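How a Robot Learns from Examples

By Giorgia Sorrentino

Do you remember how you learned to tie your shoes? Probably somebody sat next to you and did it slowly. You watched, you tried, and your first knot was not very good. Then you tried again, many times, until your fingers knew the way.

A robot can learn in a similar manner. It does not have a mother or a big brother to sit next to it, so people have to prepare the lessons in advance. In this article we look at how these lessons are made.

What is an example?

For a learning robot, an example is one complete try at a job, saved from the start to the end. Let us say the job is "take a packet of snacks and move it". One example contains the videos from the cameras, and also a long list of numbers. The numbers tell where each joint of the arm was at every moment, and how far the gripper was open. The gripper is the robot's hand. It usually has two fingers only, and for many jobs this is enough.

When the try is finished, the file is closed and gets a name. Then the next one begins. A small lesson can have 200 examples inside. A difficult lesson needs many more.

Who moves the arms?

At the beginning the robot does not know anything about packets or bins. So a person moves it. There are different ways to do this. Some people hold the arm and push it gently, as you would lead a small child by the hand. Other people use a second arm, which they move themselves, and the robot copies it. There are also people who wear special gloves or hold a controller like in a video game.

This work is called teleoperation. "Tele" is an old Greek word for "far", the same one as in "telephone" and "television".

Why more than one camera?

Try this at home. Close one eye, stretch out your arm, and touch the top of a pencil that a friend is holding. It is harder than you think! With one eye it is difficult to know how far away things are.

A robot has the same problem. One camera can stand beside the table and another can look from higher up. A third can ride on the robot's own wrist, so it always sees what the fingers are doing. If the arm hides something from one camera, maybe another camera can still see it.

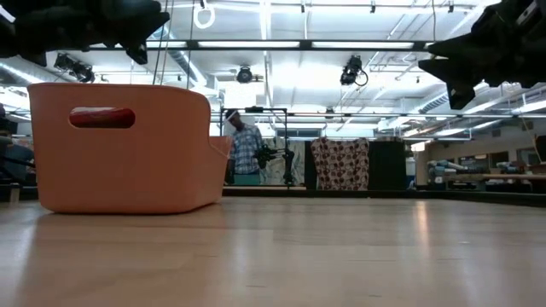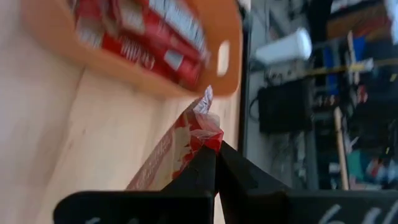
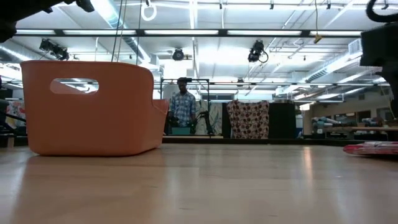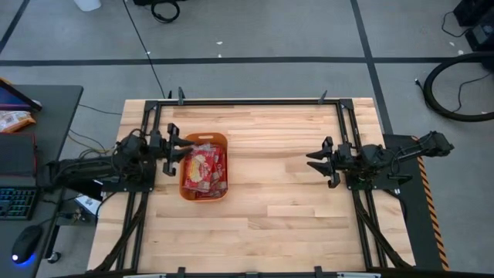 Different cameras, one workplace. In every picture you can find something orange and the dark parts of a robot. In the second picture, the gripper fingers are holding a red and white wrapper.

Why are snack packets a good lesson?

A wooden block is easy to hold. It has the same shape today and tomorrow. A snack packet is different. It is shiny, so the light of the lamps jumps on it. It is soft, so it changes its shape when somebody squeezes it. And when many packets lie together in one bin, they cover each other, and the robot has to find where one packet stops and the next one starts.

Your hand solves all this while you are thinking about something else. The robot has to learn it from the examples.

Should every example be the same?

No, and this is very important. Imagine that the bin stands in the same place every time. The robot could learn "go to this place and close the fingers" without looking at all. Then one day somebody moves the bin by a few inches, and the robot closes its fingers on air.

For this reason people change small things between the tries. They turn the bin a little. They mix the packets. Sometimes they change the lamps or the table too. The robot should see many different beginnings.

What happens with the bad tries?

Sometimes a packet falls. Sometimes the person who moves the arm gets tired and makes a strange turn. After the recording, somebody watches the videos and puts a label on each one, for example "good" or "dropped". Bad tries are not always thrown away. If the arm drops a packet and then picks it up again, the robot can learn how to repair a mistake.

Then comes the computer's part. It looks through all the examples again and again, and it searches for a connection between what the cameras saw and how the arm moved. This can take many hours. At the end the robot tries alone, and people stand near with a stop button.

Be the teacher

You need a friend, a scarf, a bowl and 4 small soft things, such as socks. Cover your friend's eyes with the scarf. Your friend is the robot and may use only two fingers. Now guide your friend's hand to take the socks out of the bowl, one after another. Do it 3 times, and put the bowl in a new place each time. Then take off the scarf and let your friend do it alone, still with two fingers.

Words to remember

Gripper: the hand of a robot.
Joint: a place where the arm can bend or turn, like your elbow.
Label: a short note that tells what is in a recording.
Teleoperation: moving a robot by a person who controls it.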